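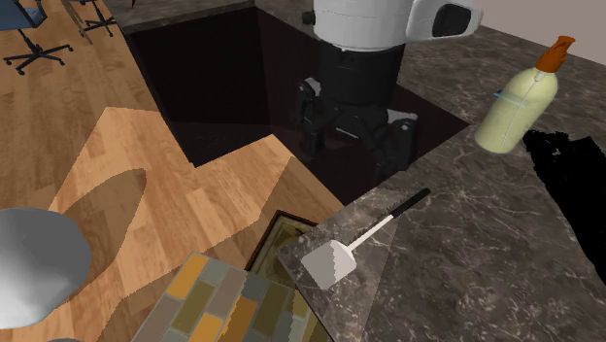
Simulated demonstration collection is the recording of example tasks in a rendered environment for use in training robot control policies. An operator, or a scripted planner, moves a virtual arm through a task, and the software stores joint positions, gripper state and camera views at each time step. One complete recording is called an episode.

Kitchen tasks are widely used. A typical layout has a countertop, a sink basin and small household items such as a spatula or a pump bottle. Sinks are treated as a separate difficulty class. The walls of the basin limit the angles from which a two-finger gripper can approach, and dark interior surfaces give little contrast for depth estimation.

The Rumix kitchen set, assembled by Pasow and Skultton, contains 1,000 episodes recorded across 52 room layouts. After review, 756 episodes were kept for training and 143 were held back for testing. The remainder were discarded, most of them for collisions between the wrist and the sink rim. Object positions, surface textures and lighting are changed between episodes to reduce overfitting to a single room.

Each episode carries a short text instruction and a success label. Labels are assigned by a geometric check on the final object positions, then corrected by hand where the check is known to fail, as with thin objects lying flat.

Rendering faults, including missing textures and incorrect shadows, are left in the Rumix recordings. The Orellana format, used for storage, provides an optional field for marking them.

See also: Imitation learning; Teleoperation; Domain randomization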